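ニュースリリース|製品・サービス

ホーム 製品 導入事例 開発者向け ニュース 採用 お問い合わせ

Gamach、把持データ処理ソフトウェア「Flokari」の新版を提供開始
柔らかい物の位置推定と把持計画を一つの工程に統合

2023年10月25日

ロボット向けソフトウェアを開発する株式会社Gamach(以下、Gamach)は、手持ちグリッパーで記録した作業映像から、ロボットの把持動作を計画するためのデータを作成するソフトウェア「Flokari」の新版を、本日より提供します。新版では、衣類やタオルなど形の定まらない物を対象とした認識モジュール「Phromma」を標準で組み込み、映像の取り込みから軌道の書き出しまでを一つの画面で行えるようにしました。

既存の契約者は追加費用なしで更新できます。新規契約については、研究機関向けと事業者向けの二種類のライセンスを用意しています。

■ 開発の背景

家庭内の片付けや洗濯物の仕分けをロボットに行わせる研究では、人が手持ちのグリッパーを使って作業し、その映像と指の開閉量を学習に用いる方法が広がっています。ロボット本体を各家庭に運び込む必要がなく、部屋の種類を増やしやすい方法ですが、記録した後の処理には手間がかかります。

従来版のFlokariでは、カメラの自己位置推定、指先の開閉量の読み取り、対象物の領域抽出をそれぞれ別のツールで行っていました。利用者からは、ツール間で時刻がずれる、途中で失敗した記録がどれか分からない、という指摘が多く寄せられていました。特に布製品では、つかむ前と持ち上げた後で形が大きく変わるため、領域の追跡が途切れ、手作業で修正する時間が全体の工数の多くを占めていました。

Gamachは6月に試験版を公開し、参加した32の研究室と事業者から意見を集めました。新版の機能の多くは、この試験で報告された不具合と要望をもとにしています。

■ 新版の主な機能

1. 広角映像に対応した自己位置推定
広角レンズで撮影した映像では、壁や家具の直線が外側に曲がって写ります。新版は補正済みの画像を別に作らず、レンズモデルを推定の計算に直接組み込みます。視野の端にある特徴点も利用できるため、手元に近づいた場面でも位置を見失いにくくなりました。

2. 布製品の領域追跡(Phromma)
対象物を一つの輪郭として扱わず、小さな区画の集まりとして追跡します。折れ曲がりや重なりで一部が見えなくなっても、残りの区画から追跡を続けます。縞模様や花柄のように、対象物と下に敷かれた布の両方に模様がある場合の誤検出も減らしました。

3. 指先の開閉量の読み取り
左右の指先の色を手がかりに、映像だけから開き幅を推定します。初回に指を全開、全閉にした短い映像を登録すれば、以後の記録にも同じ設定を使えます。指先の色は設定画面で指定できます。

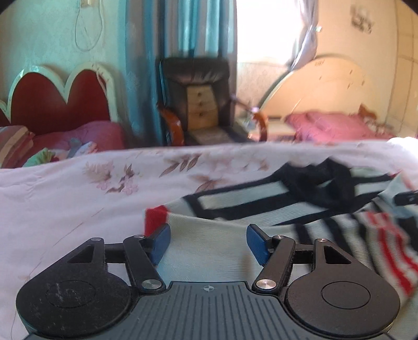 4. ぶれと逆光の判定
手持ちの記録では、動きの速い部分がぶれたり、窓の光で背景が白く飛んだりすることがあります。新版は区間ごとに品質の値を付け、基準を下回った区間だけを一覧に表示します。記録全体を破棄するか、該当区間だけを外すかは利用者が選べます。判定の基準値は案件ごとに保存できます。

5. 把持候補の生成と書き出し
人がつかんだ位置と手首の向きをもとに、対象のロボットで実行可能な把持候補を生成します。関節の可動範囲を外れる候補には理由が表示されます。書き出した軌道は、Gamachの制御用ミドルウェア「Pralell」にそのまま読み込めるほか、汎用のテキスト形式でも保存できます。

■ 試験結果

Gamachの社内試験では、寝室と居間で記録した衣類の把持作業782件を、従来版と新版の両方で処理しました。手作業による修正が必要になった記録は、従来版の340件に対し、新版では半数を下回りました。残った失敗の多くは、同じ柄の衣類が重なっている場合と、指先が布の下に隠れて開閉量を読み取れない場合でした。後者については、前後の区間から値を補う機能を次の更新で追加する予定です。

なお、この結果は当社の試験環境によるもので、部屋の明るさや使用するカメラによって変わります。

■ 開発責任者のコメント

Gamach 認識ソフトウェア開発部 部長 ロクソラナ・パナシューク(Roksolana Panasiuk)
「家庭の部屋は、実験台と比べて背景の情報が多く、寝具にもカーテンにも模様や折り目があります。試験版では、靴下のような小さな布を寝具の上でつかむ作業の記録が特に多く届き、追跡がどこで途切れるかを具体的に調べることができました。今回の版で全部が自動になるわけではありません。確認が必要な箇所を早く見つけられることを優先して設計しました」

Gamach 計画・制御グループ 主任 ヴィン・フィー(Vinh Phí)
「認識の結果が少しずれただけで、計画側では届かない姿勢になることがあります。これまでは実機で動かすまで気づけませんでした。新版では書き出しの前に候補を確認でき、認識側の設定に戻ってやり直せます。計画側の担当者が認識の画面を直接見られるようにしてほしいという社内の要望も反映しています」

■ 動作環境と提供形態

対応OSはLinuxおよびWindowsです。処理にはGPUを搭載した計算機を推奨します。映像を外部に送信せず、利用者の計算機の中だけで処理を完了できます。家庭内で撮影した映像を扱う利用者が多いことから、クラウド版の提供は現時点では予定していません。

研究機関向けライセンスは1契約につき5台まで利用できます。事業者向けは台数に応じた個別見積もりとなります。従来版で作成したプロジェクトは新版で開けますが、新版で保存したものを従来版で開くことはできません。更新の前に複製を保存してください。

従来版の不具合修正は、新版の提供開始後も1年間継続します。設定ファイルの変換手順と、Pralellとの接続に関する技術資料は、開発者向けページに掲載しています。

■ 今後の予定

両手に一つずつグリッパーを持って行う作業への対応を進めています。左右の記録の時刻合わせはすでに社内版で動作しており、たたむ、裏返すといった作業での検証を続けます。提供時期は決まり次第お知らせします。

■ 本件に関するお問い合わせ

株式会社Gamach 広報担当
当社ウェブサイトのお問い合わせフォームをご利用ください。

コメント(4件)

kumade_lab
試験版から使っています。時刻ずれの問題が解消されているなら更新したいです。試験版で作った品質判定の設定は引き継げますか。

Gamach広報
kumade_lab様 品質判定の設定は引き継げます。ただし指先の色の設定だけは、更新後に登録し直していただく必要があります。手順は開発者向けページの変換手順の末尾にあります。

みなと
手作業の修正が半分以下になるのは助かります。無地の白いタオルを白いシーツに置いた場合の結果も知りたいです。うちではそこが一番失敗します。

t.sawa
汎用テキスト形式の座標系は、カメラ基準と手首基準のどちらでしょうか。従来版の資料では章によって書き方が違っていて、変換を一度間違えました。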